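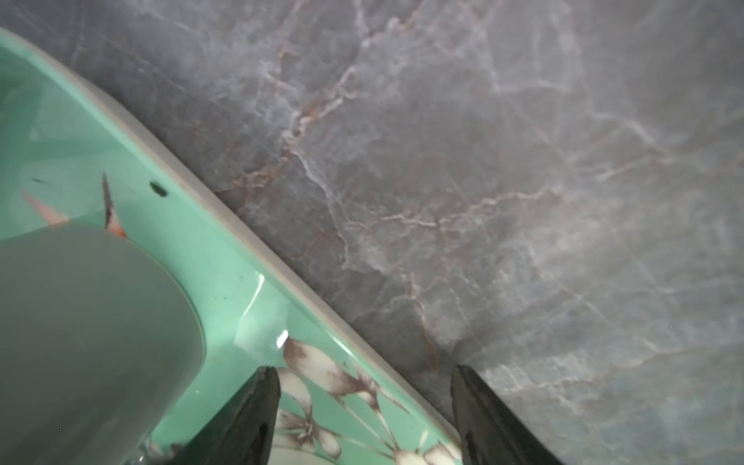
Attachment 1: Green plate on marble

Ticket 717
Subject: Second edition opens with the text of the first edition
Product: Skaltora Reader, institutional access
Opened by: Montserrat Sotomayor
Assigned to: Kieran Hollis
Status: Closed

Montserrat Sotomayor, 9:12 am
Good morning. I teach a course on housing segregation and the law, and my students read the Nuttall volume "Lines on the Map" through our library subscription. The catalog record says second edition, with a new chapter on tenant screening and a longer one on school district borders. The cover in the reader is also of the second edition. But when the book opens, the text is the one from the first edition. The new chapter is missing from the table of contents, and the discussion questions after each chapter are the old ones.

I have the printed second edition with me, so I could compare. The print has 322 pages and the reader shows 246.

What I already tried:
Signed out and signed in again, same result.
Other browser, same result.
Removed the book from my shelf and added it again. The cover changed for a moment to the first edition and then it changed back.
Asked my colleague Tomás Brandão to open it from his account. He sees the correct edition, with all the chapters. We are in the same institution.

The students have to read the tenant screening chapter for the next seminar, so I would be grateful for a quick reply.

Kieran Hollis, 10:40 am
Hi Montserrat, thanks for the detail. Could you tell me whether you have notes or highlights saved in this book from before? And did Tomás have it on his shelf last year?

Montserrat Sotomayor, 10:58 am
Yes, I have many notes, I have used the first edition for several years. Tomás is new in the course and he added the book this January for the first time. My students are mixed. Those who took the introduction course with me before see the old text, and the others see the new one. I did not notice this pattern until you asked.

Kieran Hollis, 11:35 am
OK, that helps. When Nuttall delivered the second edition it was loaded over the first edition record and didn't get a record of its own. For anyone with saved notes, the reader keeps the old text so the notes don't lose their place. The cover and catalog information update anyway. I've passed it to the content team.

Please don't delete your notes in the meantime. It would probably bring up the new text, but we can't restore them afterward.

Montserrat Sotomayor, 11:49 am
I understand, I will not delete anything. May I ask that the first edition stays available also after the correction? In one seminar we compare how the authors describe redlining in the two editions, because some of the terms were changed and the students write a short paper about it. If the old text disappears I must rewrite this assignment.

Kieran Hollis, 1:20 pm
I've added that to the request. Clive Birkett on the content team is splitting the record in two. Your notes will stay with the first edition, and the second will appear as a separate book on your shelf.

Clive Birkett, 3:05 pm (internal, shared with customer)
Record split. 903 accounts had saved notes on the old text and all of them are now linked to the first edition. Search index rebuilt for both. Please check on your side.

Montserrat Sotomayor, 3:31 pm
I checked now. Both editions are on my shelf. The second has the tenant screening chapter and the page count is the same as in print. My notes are in the first edition and those I opened are in the right place.

One small thing remains. The "Cite this book" button in the second edition still gives the year and the subtitle of the first. My students copy this directly in their bibliography, so it will be wrong in every paper.

Kieran Hollis, 3:52 pm
Confirmed, I see the same here. The citation data comes from a separate file. Clive has it.

Clive Birkett, 4:26 pm
Citation file replaced. You may need to reload the page once.

Montserrat Sotomayor, 4:40 pm
It is correct after the reload, for me and for Tomás. I have written to the students that they should use the second one on the shelf. You can close the ticket. Thank you both for the patience.

Ticket closed by Kieran Hollis, 4:44 pm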